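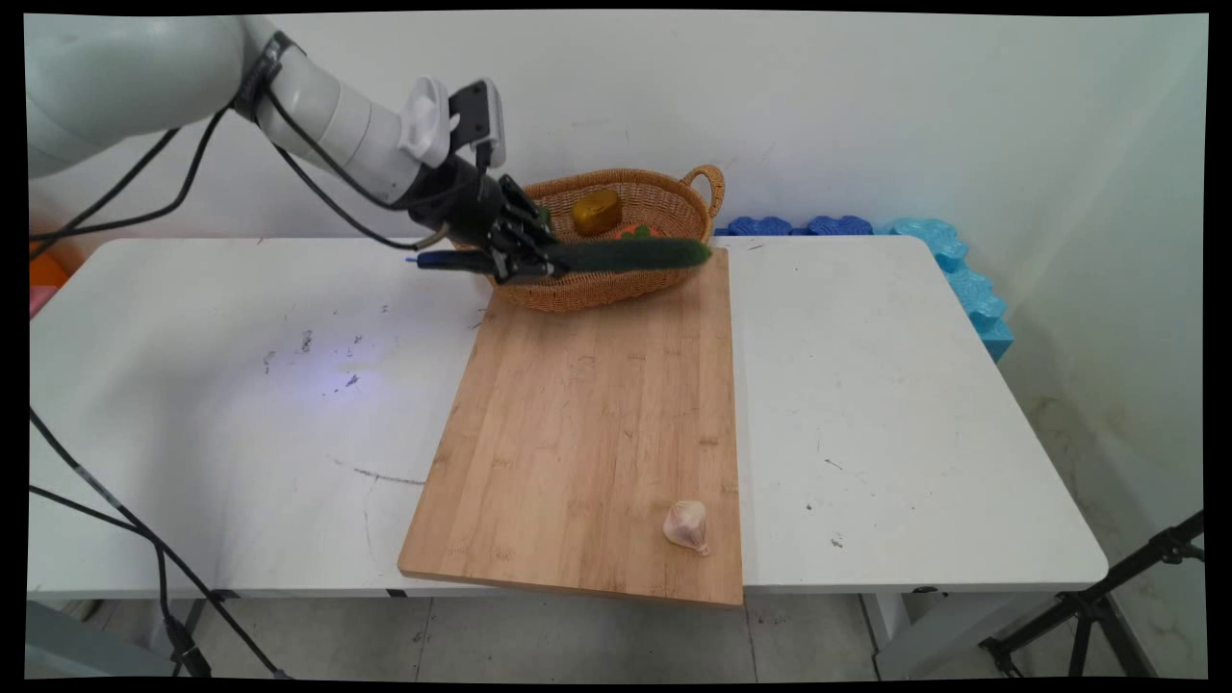
A member of Birkside Kitchen Talk wrote on April 21, 2018:

> I've gone over to the one-basket system and I'm not going back. Everything from the Callonlow box goes straight into a wicker basket on the counter, cucumber, carrots, potatoes, garlic, the lot. The weave lets the air through so it all keeps just as long as it would in the fridge. I prep on a bamboo board right next to it, and bamboo never needs oiling and never dulls a knife. We've stopped using the crisper drawer altogether and I wiped it out and put cheese in there.
>
> I'd tell anyone with a small kitchen to try it. The Culon basket is the one I have but any wicker will do.

I have a small kitchen, and I did try it, or something close to it, so let me be the sour one.

The basket first. I like a basket. Mine has a handle, and it goes from the back door to the counter in one trip, and I've had it long enough that the bottom has gone a bit soft. What I don't buy is that the weave keeps things fresh. Air moving past a carrot dries it out. That's what air does. A carrot left in an open basket in my kitchen will bend like a pencil eraser by the end of the week, and the ones in a bag in the drawer are still fine. If yours stay crisp, I'd like to know how warm your kitchen is, because mine gets afternoon sun and I suspect you're on the shady side.

Cucumber is a different problem. It doesn't love a very cold fridge, I'll give you that, and people who say to keep it out are not making it up. But "not at the back of the fridge next to the ice" is a long way from "on the counter until you feel like salad." I keep mine in the door, wrapped in a towel. If I put it out at all it lies across the top of the basket where I can see it, and it gets eaten that day. Anything with a cut end goes back in the fridge no matter what.

Potatoes and garlic I would leave out, but I'd want the potatoes in the dark. An open basket under a kitchen light is how you get green ones. A cloth over the top helps. Then you can't see what's in the basket, and half the argument for it was that you can see what you've got.

Garlic does fine anywhere dry. In the picture up top there's a bulb sitting out on the board and that's pretty much where mine lives too, though it does roll into things. I've never had one go bad from being left on a counter. I've had plenty sprout in the fridge.

Now the bamboo. I own a Sekiguchi board, the long one, and I have oiled it 8 times since I got it. I know because I write it on the calendar next to the furnace filter. The one stretch when I skipped it, it went fuzzy and pale near one end and started to smell of onion. "Never needs oiling" is the sort of thing that gets printed on a sleeve. As for never dulling a knife, every board dulls a knife. Bamboo is harder than the maple one I had before and I notice it. I still use it since it's light and it fits across the sink.

One more thing on layout. If the basket overlaps the board even a little, you lose that much room to cut, and you will keep nudging it over with your elbow. I moved mine to the left of the stove. It isn't pretty there.

I did keep notes for 21 days last September, for what they're worth. Same Callonlow box each week, half in the basket and half in the drawer. The basket won on potatoes (with the cloth) and garlic. The drawer won on carrots by a mile, and on anything with leaves. Cucumber came out even when I ate it fast, and the basket lost when I didn't. One kitchen, one warm month, so do what you like with that.

What I'd ask before telling anyone with a small kitchen to give up the crisper: how long are you keeping things? If you empty the basket in two or three days then sure, it works, and so would a cardboard box. And did you weigh anything, or is it just that it looks nice? Mine looks nice too.

I'd be glad to hear from somebody with a cool pantry. I think the whole argument may come down to that.

Recent on this list
Wicker: rinse it, brush it, or leave it alone?
Callonlow box, 63 carrots and no plan
Re: Re: Oil for bamboo, which kind
Is a Culon basket worth mending
Sprouting garlic, eat or plant

Birkside Kitchen Talk, 3000 messages archived | Contact the list owner | Copyright remains with each poster | Back to top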